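3.2 The tabletop set

We picked the objects before we picked the table, and I'd do it in that order again. Dexter Gatchalian and I started with a list of 60 ordinary things from our own desks and kitchens and kept crossing items off until 18 were left. Each one had to be cheap, easy to replace in Hustulum on a weekday, and a different kind of shape from its neighbors. The banana survived every round (I argued for a lemon and lost). So did the computer mouse, which we left with its cable on. Dexter wanted to coil the cable and tie it, but I've never seen a tied mouse cable on a desk anyone works at, so it stays tangled. The small roll of white tape came in late, as the replacement for a napkin ring.

A layout in our study is three objects set out on the table at a time. Figure 4 shows one of them, and the full list of layouts is in the appendix. We didn't try to space things evenly. Whoever set the table put the objects down one after another and left them where they landed, unless something rolled.

Figure 4. The banana, mouse and tape layout on the walnut-brown table.
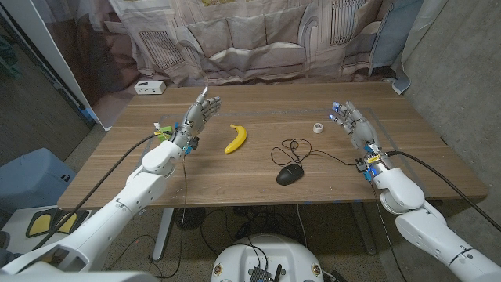
3.3 The backdrop

I have more to say about the backdrop than I expected when we ordered it! The Strebel room is small and its walls are rather bleak, so we wanted something large and pale to give the place a calmer look. We looked through up to 300 designs in the Flutora catalog, and most were forests or brick. We went for an old-fashioned interior in grays and whites, with columns, moldings and paneled walls, and I still like it a lot. From across the room you get a soft sort of palace. From close up you get creases. 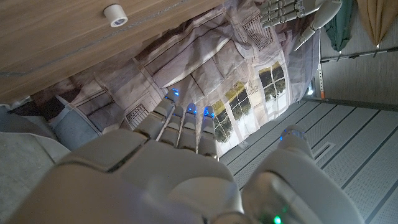
Creases matter for a print like ours in a way they wouldn't for a plain sheet. A molding is a long, clean line, and a fold running across it makes the line jump sideways, so the eye goes straight there. The foliage in the arched windows is far more forgiving – green on green hides nearly anything. We tried hanging the sheet for 30 hours before touching it, and I couldn't see much change. Dexter then suggested an iron on low with a towel in between, and we tested that on one corner only. I was too attached to the rest of it.

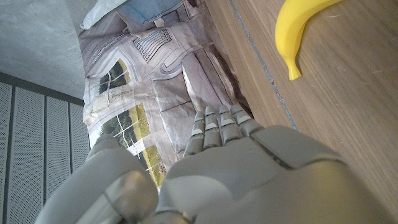
In the end we kept the wrinkles and wrote them into the protocol: the sheet isn't smoothed, turned or swapped between layouts, and anyone who bumps it leaves it as it falls. The Vunier print we ordered in February as a spare is still in its tube, and none of the results in Section 4 use it.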